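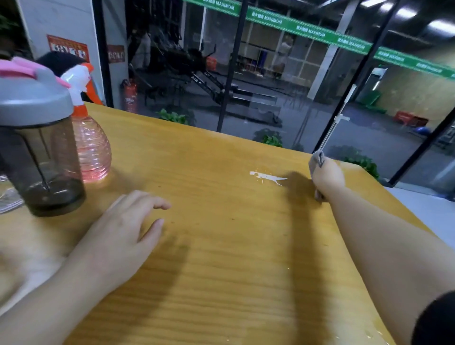 Can a machine wipe the table yet?
Project report, second-year Design and Technology option

1. What the project was about

Wiping a table is a job most people learn before they start school. It is also a job that a lot of companies say a robot will soon do in homes, cafes and gyms. I wanted to find out how near that is, using one small chore and looking at it closely. I chose the tables in the front area of a gym because they get messy in a few different ways and are cleaned many times a day by whoever is free.

The question I set myself was: what would a machine have to be able to do to take over this one job completely, and can any machine do that now?

2. How I did it

I spent 16 hours at the Fairweather gym, split over several visits, mostly in the late afternoon. I watched the tables being cleaned and did the cleaning myself for part of the time. For each clean I wrote down what was on the table, what had to be moved first, what was used and what went wrong.

I then compared my notes with two machines. The first is the Skudia, a single arm on a wheeled base, which our department has on loan until May. The second is the Jimness, a flat tabletop cleaner that drives itself about on two soft pads. I was only able to use the Jimness on a bench in the workshop, so its results should be read with that in mind.

3. What the job is made of

I had expected wiping to be the main part. In my notes it is usually the shortest. A normal clean went like this: look at the table, decide what is rubbish and what belongs to someone, shift things out of the way, spray if needed, wipe, check, wipe again.

The white splash on the wood in the photograph at the top of this report is a fair example of the middle part. It is a streak with small drops scattered round it, so one straight pass with the cloth is not enough. The person has one hand flat on the table and the cloth in the other. I found I did the same without thinking. The flat hand takes some weight and lets you press harder with the cloth.

The things left on the table matter as well. At the far corner there are a shaker bottle with dark liquid in it and a spray bottle, with a crumpled clear wrapper beside them. A cleaner would leave the shaker, might pick up the spray and would probably bin the wrapper. Those are three different decisions about three objects standing close together, and all three of the objects are see-through or partly so.

4. Results with the Skudia

The Skudia could wipe. Given a clear bench, a cloth already in its gripper and a patch of dried milk powder paste, it cleaned the patch in most attempts. It was slow, but for a gym that is quiet overnight slow might not matter.

It did badly at these things:

Picking up the cloth. A folded cloth was manageable. A cloth dropped in a heap was often gripped by one corner and then dragged across the bench with most of it trailing.

Pressure. Set too light, it slid over the dried paste. Set heavier, the cloth bunched up under the gripper and the metal touched the bench.

Clear plastic. It missed an empty wrapper more often than it found one. When I put a wrapper under a lamp so that it had bright reflections, the camera software marked it as several small objects.

Knowing when to stop. It wiped the path it had been given and finished, whether or not the mark had gone. I tried using a before and after picture to check. Wood grain and shadows from the arm confused this – a plain white bench gave much better results.

5. Results with the Jimness

The Jimness was easy to use and needed no setting up. On an empty bench it covered the whole surface and did not fall off. It took away fresh spills well and left a thin film where the paste had dried. It went round a full bottle but pushed a light, empty one along in front of it.

Its real limit is that it cannot pick anything up. A person has to clear the table first, put it down, take it off and rinse the pads. For a small table I was faster with a cloth.

6. Cost

I kept this part short as I am not sure of all the prices. The Jimness costs 300 pounds. The Skudia would be over 2000 pounds to buy, and that does not include the hours spent setting it up. A pack of cloths and a spray bottle last the gym a good while for very little money. The staff are there anyway for other reasons, so taking the wiping away from them would not save a wage.

7. What I think the answer is

Machines can do the wiping. They cannot yet do the job, at least not with the equipment I had. The part in the middle, with the cloth moving over the wood, is nearly solved on a clear surface. The parts on either side are still done by a person.

I think the first useful version would be a machine that works after closing, on tables staff have already cleared, and leaves a list of the marks it could not shift. That is a smaller claim than the adverts make.

8. What I would change

I should have tested on a wooden surface from the start. I only moved to one in the last two sessions and have too few results from it to put in a table. I would also like to try the Masevura gripper, which has softer fingers and might deal better with a heaped cloth. It had not arrived by the Tuesday when I had to hand the Skudia back to the next group.

My notes are split into bench tests and gym visits. The bench tests are complete. The gym notes have a gap where I was doing the cleaning and forgot to write things down.

Last updated: May
Contact the department office – © Student Project Reports – Back to top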